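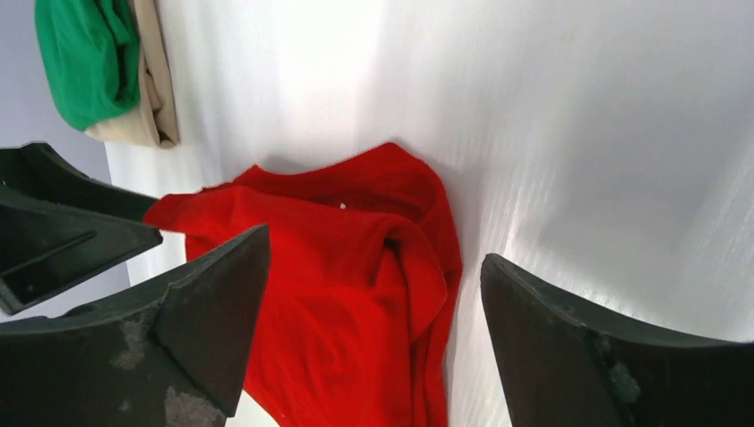

4.2 Picking a grasp on crumpled cloth

We started out with the obvious idea, a network that looks at a heap of fabric and spits out one good place to grab it. It did fine on towels and fell apart on anything with a sleeve. So Wandora, our planner, now keeps 17 candidate grasps alive at once and lets the wrist view and the overhead view argue over them (I mean that almost literally, each view gets a vote and we multiply the scores). A candidate that only one camera likes usually dies within 4 control ticks.

The flattening stage is where most of my evenings went! Once a garment is more or less spread out, as in Figure 3, we fit a coarse outline to it and look for corners and stray flaps. Both arms then get a target, and a small scheduler decides who moves first so the elbows stay clear of each other. Replanning takes about 300 milliseconds, slow enough that you can see the arms hesitate, and I've stopped minding.
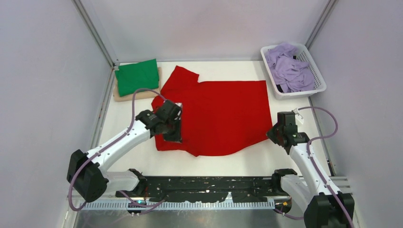 Figure 3. Two-arm workspace with a red garment spread on the table.

Priya Begay thought the outline fit was the wrong thing to speed up, and argued in her comments on our draft that we should cache the flap detections between ticks and leave the geometry alone. We tried it on the Marciniak branch of the code and she had a point: the hesitation got shorter, though a folded-under hem now stays in the cache too long. We clear it every 13 ticks, a number I picked by hand and would happily replace.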